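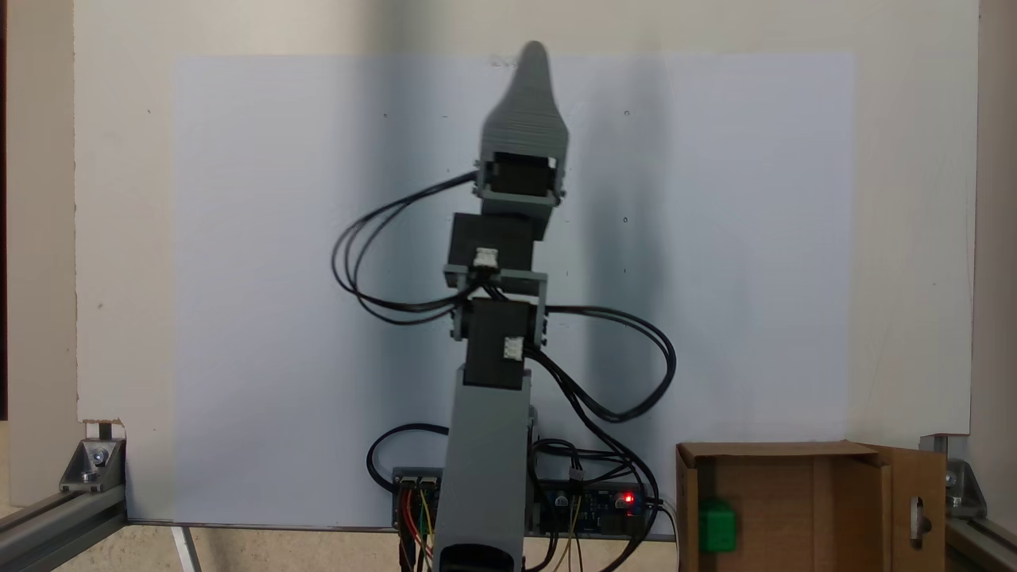 Arm drops when it's nearly straight up

dalal_j
Printed arm, hobby servos, simple job: cube into the cardboard box. When it gets close to vertical the second joint lets go and the whole top half falls. It caught my knuckle today. The red LED stays lit throughout.

Rarnex
Power. Your supply is sagging and the servo resets. What is it rated at?

dalal_j
6 volts, 2 amps.

Rarnex
Far too small. Stalled servos pull up to 900 mA each.

semaan_lb
Not convinced. A lit LED only tells you the board has power, but I'd check the cables first. Those loops tug on the plugs every time it stretches. 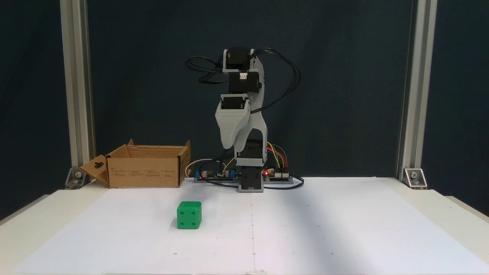

I had the same drop on mine and it was a loose connector – took me most of September to find.

Rarnex
Reseat them by all means, but he still needs a bigger supply.

dalal_j
She. Will try both, with a cut-off switch in reach.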